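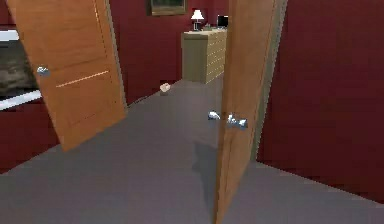

Does the Toltari planner need a full map before it starts moving?
It starts with whatever the sensors have given it and replans as the map fills in.

Hi all,

Javier wrote on 26th April:
> Is the new branch usable for a whole room yet, or only for
> the tabletop tests? Our build still stalls at doorways.

It's usable, and I'm so pleased with it! The doorway stall was a stale costmap, and Cherry Mae Dagdag's patch clears it on every replan. Set replan_hz to 4 (the old default was 2) and pull the March meshes again, please.

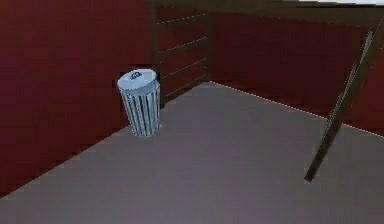

The other half of the work is the grasp side. Contact checks now run in the same loop as the arm controller, so the fingers can slow down before they touch anything. I love how short that code got, do read it.
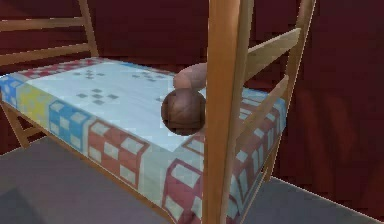
Finger and brown sphere over the quilt, simulator view.

Still open: thin slats confuse the segmenter, and plain walls give the pose tracker very little to hold on to. I have 12 seeds queued overnight and will post the logs. 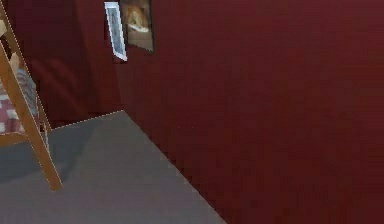 Red wall and gray floor, same simulated room.

Patches very welcome, especially for the tracker.

Ollell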